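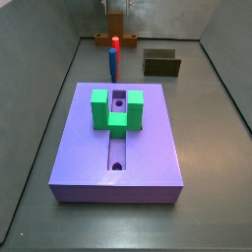
I wanted to like the Follholm peg and block set more than I do. The colors are easy to tell apart, I'll give it that, and the red and blue pegs have nicely rounded tops. The purple block is the best piece, with a long slot in the top and a small round hole at each end of it. But the instructions are 3 pages of tiny type, and they never say which peg goes where.

**Fit:** fine on the brown T-shaped piece, fussier elsewhere. Olaia Collado bought the same set in September and had the same complaint.

**Price:** 100 dollars – steep for so few parts. The older Zinel set costs less and I'd try that first.

Two and a half stars. I'm keeping it, mostly for the purple block.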